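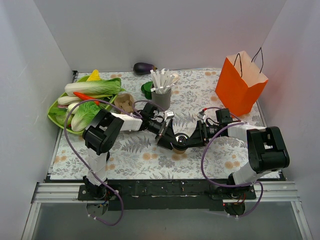 4. What changed for the people at the packing benches

Figure 3. One of the two-armed cells at the Trandalham site, with a tray of practice vegetables to the left and a paper bag standing to the right.

We came to Trandalham expecting to write mostly about speed, and we ought to say at the outset that speed hardly came up. The site makes up mixed grocery orders for small shops and canteens, and the part of the work we followed was the bench where loose vegetables and small table items are put into bags. Before the cells arrived this was done entirely by hand, standing, over shifts that began at six in the morning. By the time of our visits in September, four cells were in place alongside the hand benches, and the people who used to pack were spending a good part of each shift looking after them.

Each cell (Figure 3) has two arms mounted on one rail at the front of the table, near enough to one another that their grippers can meet in the middle. The vegetables used for setting up are artificial, and they are heaped in the tray much as the real ones would be, a long radish and cabbages lying across one another. Several packers told us, with some warmth, that this heap was their doing. The first practice trays prepared by Darneck, the firm that supplied the cells, had everything laid out neatly in rows, and the packers had simply tipped them up. "You never get them in rows," one woman said to us over her tea, "so why would you teach it rows?"

That small act of tipping up a tray says a good deal about what we found. A packer's knowledge of the job (which things roll, which things bruise, what goes at the bottom of a bag) had rarely been asked for in the past, and suddenly it was wanted every day. Of the 84 people on the packing floor, most had by then spent at least one shift tending a cell, and many of those we spoke to were rather proud of it. They had also made up their own words for the ways an arm could go wrong, and these had found their way into the shift log, where the Darneck engineers had to ask what they meant.

It would be unfair to leave the account there, though, for there were losses too, and people were generous in telling us about them. Hand packing is sociable work. Two people at a bench can talk all morning without looking up, whereas the tender of a cell stands alone, facing three white walls and waiting for something to need doing. Older staff in particular missed the company. Some also found the waiting more tiring than the lifting had been, and one man said he went home with rested shoulders and a sore head.

Pay was the other matter. Tending was graded the same as packing when we began, although it asked for more judgement and carried the blame when a batch of 500 bags ran late. Deschamps, in her study of the Vener bottling works, describes a similar stretch of months in which new duties were taken on well before anybody put a name or a rate to them. At Trandalham the question was still being talked over when our visits ended, and we return to it in the next section, together with the rota that the packers drew up for themselves so that no one tended a cell for a whole shift.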